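Gayan Selvanayagam
thread, can machines do the boring chores yet. been meaning to write this up for weeks, typing fast so sorry

Short version: some of them. Kinda. Depends what you call a chore.

We run a small frame and print shop, Flerkeck. Front counter, back bench, one desk that does everything. People keep asking if I'm "automating" it. Mostly I'm sweeping it.

Floor first. Robot vacuum at home is great, best thing I own. Same one at the shop ate a strip of mat board and 4 feet of packing twine in one night. Came in to a very sad beeping noise.

Dishes, solved decades ago. But loading the dishwasher? Still me. Unloading? Me again. The machine got the easy half.

Laundry same story. Washer fine, dryer fine, folding a disaster. Watched a Pakzad demo in February, one towel, 5 minutes. Nice corners tho

So the job I really want gone is desk stuff. Refill the stapler, put it back on the shelf, close the laptop, wipe up the crumbs. Ten seconds for a bored teenager.

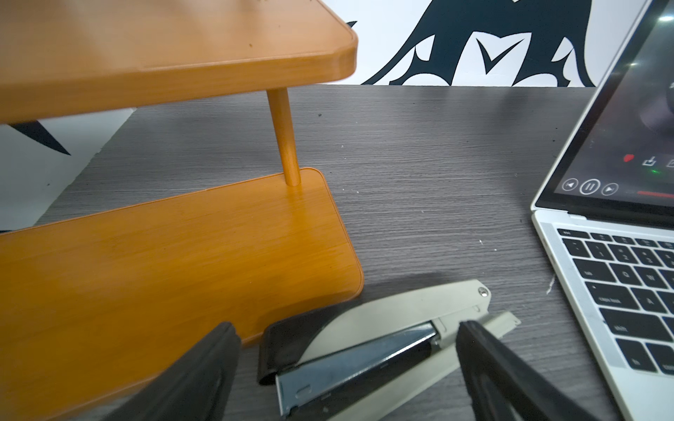

Brostedel, April 5, 2023

Stapler open on the desk, arm swung up, channel bare. Orange shelf right behind it. Music stays on, non negotiable.

Think about what a refill is. Find the thing. Hold the base so it doesnt scoot. Pick up a strip of staples that snaps if you look at it wrong. Drop it in the right way up. Push the arm down till it clicks. Two hands, and one of them is mostly feeling for stuff.

Two fingers and no skin is a rough way to do that. Grabbing the stapler I believe. Moving it to the shelf, sure, I believe that too. The strip of staples is where I stop believing.

And a stapler is a nasty shape! Hinge at one end, so the middle of it moves when you pick it up. A mug just sits there being a mug.

Crumbs are worse imo. You can't grab a crumb. You need a cloth and some idea of what's dirt and what's just gray wood grain. I get that wrong myself

Money part. Got a quote from Flateretti for a small arm for the bench, $2170 before the gripper. Gripper another $1108. I can buy a lot of staplers for that. Could buy ones that never jam, if those exist

What I'd pay for today: something that carries finished frames from the bench to the rack. Flat, same size, same spot every time. Boring. Machines are good at boring when the boring holds still

Home is the opposite, nothing holds still. My kitchen table is a diffrent table every morning.

If you've got an arm doing a real chore in a real shop, every day, no one babysitting it, reply with what it does. Not demos pls. Want to hear about the week it broke too

ok customer at the counter, back later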